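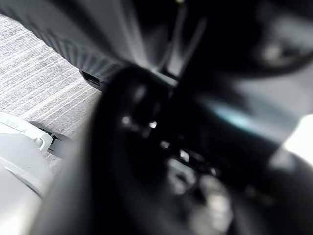
Re: [odcombe-allotments] Water butts and the standpipe

Hi all

Quick one, on my phone so sorry for typos. Standpipe at the bottom gate is off till end of October, parish have the key. Top one still fine. Please dont leave the hose running into a butt and wander off, we lost most of a tank that way last month.

On the butts, see below. Zarnden ones are 70 quid delivered, lid and tap included. If 4 plots go in together they knock the delivery off. I've got 3 so far incl. me. Anyone else? Need to know by 6pm tomorow or I'll just order mine.

Not bothered about the big tank personally. 2,000 litres has to sit on something solid and the ground by the hedge is soup from now till spring. Happy to be outvoted.

Okeke
plot by the compost bays

> Has anyone priced up butts lately? Mine has split down the
> seam again. Also wondered if we should club together for one
> big tank by the hedge, 2,000 litres or so, and fill it off the
> shed roof. Could ask for a grant?
>
> Zotow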